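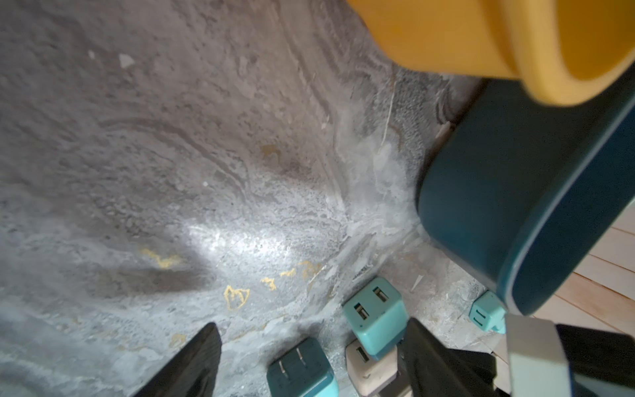 Section 3. Floor Pickup and Your Shift

The Wirkora arm picks up small parts such as plug-in chargers and puts them in the outgoing tote. Packers used to do this by hand. On a Wirkora line, the packer sets up the pickup area, clears stops, and checks the totes.

3.1 Starting the area

1. Sweep the floor inside the pickup area.
2. Move buckets and stools at least 600 mm back from where the parts will lie.
3. Spread the parts out. Chargers may lie prongs up, ports up, or on their sides.
4. Turn the key on the Jovel panel to AUTO and step outside the marked line.
5. Press START. The arm makes one slow pass before the first pick.

Note: Parts that overlap are picked from the top down. This takes longer and is normal.

Note: Glossy floors reflect the overhead lights. If the arm keeps reaching for a bright spot or a fleck of paint, lower the GLARE setting one step and restart.

CAUTION: Do not reach between the fingers while the panel shows AUTO, even if the arm is standing still.

3.2 When the arm stops

After 3 failed tries on one part, the arm stops and the amber light comes on.

1. Turn the key to HOLD.
2. Move the part to open floor, or put it in the tote yourself.
3. Enter code 14 if you packed it by hand, so the count stays correct.
4. Turn the key back to AUTO and press START.

Clean the finger pads every 2000 picks. The panel shows a reminder. Stops are logged by line and do not appear in any packer's personal record.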